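Storing a Decorated Wreath: An Interview With the Harkari Workroom

The Harkari workroom in Ilton repairs and stores seasonal decorations for households. We asked its lead repairer how a wreath should be put away so that it comes out in the same shape.

"Start with the ring," the repairer said. "If the wire is bent, fix it before you store it. A bent ring under load will keep bending." Rings with 2 wires are checked at each joint, and any tie that turns under finger pressure is replaced.

Ribbon comes off first. Bows are stuffed with plain tissue, and the tails are rolled, not folded. The workroom took in 41 wreaths last January, and flattened bows were the most common fault.
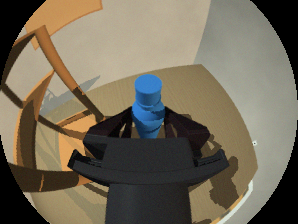 A reader, Hoxha, wrote to say that removing the bow each year wears out the wire behind it, and that a loose cotton bag over the whole wreath has worked just as well at home.

The repairer partly agreed. "A bag is fine if the wreath hangs. If it lies flat, the bow takes the weight." For hanging storage, the workroom uses a padded hook at the top of the ring and leaves a hand's width between wreaths.

Dried material needs a different method. Orange slices and seed heads pick up moisture, so they are stored apart in a lidded tin with a paper liner. Attics are ruled out. "Glue softens up there in summer. Use a closet on an inside wall."

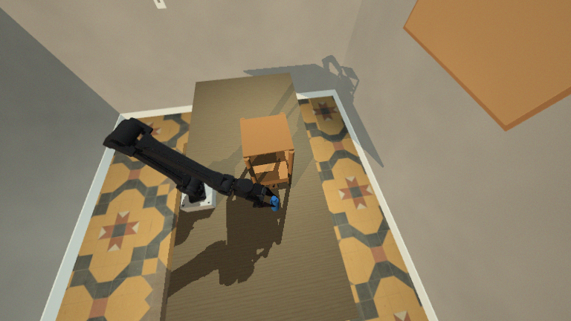 Labels go on the outside of each box, with the room where the wreath hangs and the side that faces up. The workroom's own shelf list runs to 786 entries and is kept on paper. Boxes are stacked no more than two high.

On artificial greenery, the advice was brief: brush off dust with a dry paintbrush, working from the ring outward, and skip sprays. "Spray leaves a film, and the film holds dust."

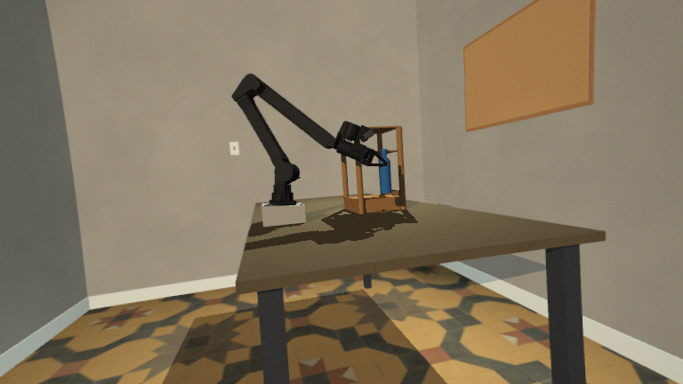
Page last changed: January, 11:35 a.m.

Asked about shaping in the fall, the repairer suggested opening the box a week before the wreath is needed. Branches are bent back by hand, starting at the bottom, and the bow is tied on last.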